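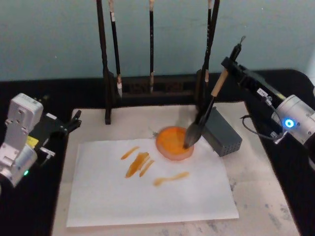 Felt mat, white paper, black table. The mat has old ink spots at lower right.

1/ Notes on paper sizing, as promised. Sizing is the glue or starch that controls how fast a sheet takes up water. Unsized paper spreads ink at once. Fully sized paper holds a line.

2/ Alum and animal glue is the old recipe. Too much alum and the sheet turns acidic, then brown at the edges.

3/ Kirsten Juhl lent me 19 offcuts from the Fogh mill, all from one batch. Edge pieces were noticeably softer than centre pieces - uneven drying, I suspect.

4/ My test: one drop of water from a fixed height, then time until the shine goes. Softest sheet, 8 seconds. Hardest, over 2000. I stopped the clock there.

5/ Damp air matters more than I'd allowed for. Repeats on a wet day came out shorter for every sheet. Log the humidity.

6/ Morfudd Gwynne asks if old stock can be re-sized. Yes, with a wide soft brush and thin warm glue, one side only. Hang it by a corner.

7/ Japanese papers in March, once the Dridar order arrives.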